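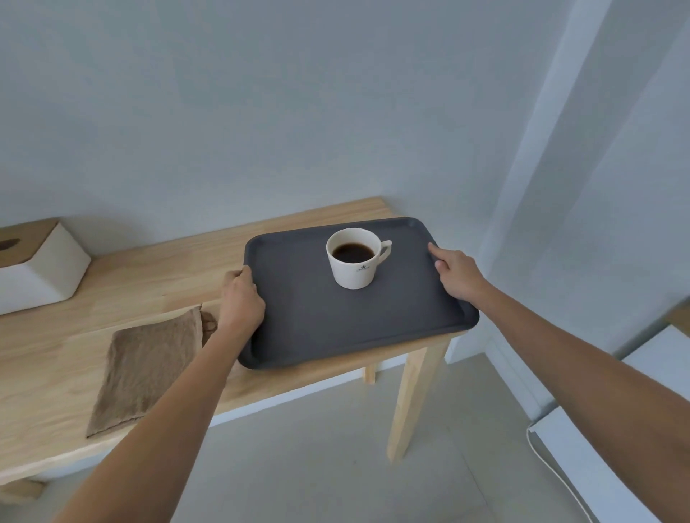
I said in February that I would write up the rules we use for recording household tasks, and then I didn't. Carmela Goicoechea asked me for them again last week, so I'm putting them here and she can stop asking.

Some background for anyone who came in from the Drosemness page. I work two days a week on Nieto, a small project teaching a robot to do jobs in a house: carrying, wiping, folding, putting away. It learns from recordings of people doing those jobs, seen from head height. Our first batch was 219 recordings and we kept 84 of them. The rest were no good to anyone, mostly for reasons we could have avoided with one page of instructions. So we wrote the page. It has changed a few times and this is how it stands on Friday, May 31, 2024.

Before you start

Read the task card and do the task on the card. If it says "carry the tray", then carrying the tray is the job, and the napkins can stay as they are. People want to tidy up as they go. We lost a whole afternoon in Bunville to a very neat man who straightened everything he passed.

Sleeves up past the elbow if you can manage it, watches and rings off. Hands need to be easy to see, and a loose cuff hides the wrist at exactly the moment you want it. Take anything off the table that has a name or address on it. Post is the usual one, but also pill packets and school letters.

Leave the ordinary stuff where it is. A tissue box can stay, a crumpled cloth can stay. An early version of the rules asked for clear surfaces and I argued against it, as did Carmela. No one's house looks like that, and a robot that has only ever seen bare tables will be no use in a room with things on them.

Trays and cups

This section is the longest because trays caused the most rows.

Both hands on the tray before it moves. Take hold of the rim and wait for a breath, so there is a clear point where the grip is finished and the lift hasn't begun. If you need to turn the tray to get at it, turn it on the table first. A corner hanging over the front edge is fine and often makes it easier to get your fingers under, but the weight has to stay over the table until both hands have it.

The cup goes on the tray, away from the rim. We don't have a rule on which way the handle points. We did have one, and it was silly, and it went.

If the cup is full, it stays full. Don't tip half of it away to make life easy. We want to see people being careful, and people are only careful when there is something to spill. Having said that, let a hot drink stand for a bit before you carry it. The Zutix checklist, which we borrowed a lot from at the start, says to use water every time. I see why, but you can't see the level of water in a white cup nearly as well as you can see coffee, so we went our own way there.

If you spill, stop, put the tray down, and say "spill" out loud. Don't start again from the top in the same recording. Wipe it up, then begin a new one. Keep the bad one too. For months we were throwing those out and I wish we hadn't.

Walking

Look where you are going, then look at your hands, the way you would anyway. Some people stare at the tray the whole time because they think that is what we want, and then they walk into a door frame. Check for cables near the floor before you pick anything up. If there is one on your route, change the route or move the cable. This one isn't up for discussion, whatever the task card says.

Length

Keep each recording under 60 seconds. If the job takes longer, split it at a point where everything is resting on something.

When to stop for the day

We ask people to do no more than 2 hours. After that they get quick and sloppy, me included. You can tell from the hands. The pause before the lift goes first.

Things still not settled

Whether you can talk during a task. I say yes, Carmela says no, and at the moment the rules say "quietly", which pleases neither of us.

Left-handed people. The rules don't ask anyone to swap hands, but two of the task cards are worded as if everybody is right-handed — I've marked them and will fix them when I'm next in.

Glass. No glass on trays for now.

If you use any of this, change what doesn't suit you. If you find a rule that has gone wrong in practice, leave a comment with the task you were doing at the time, as it's hard to fix one from "the tray bit is confusing", which was the last comment I got.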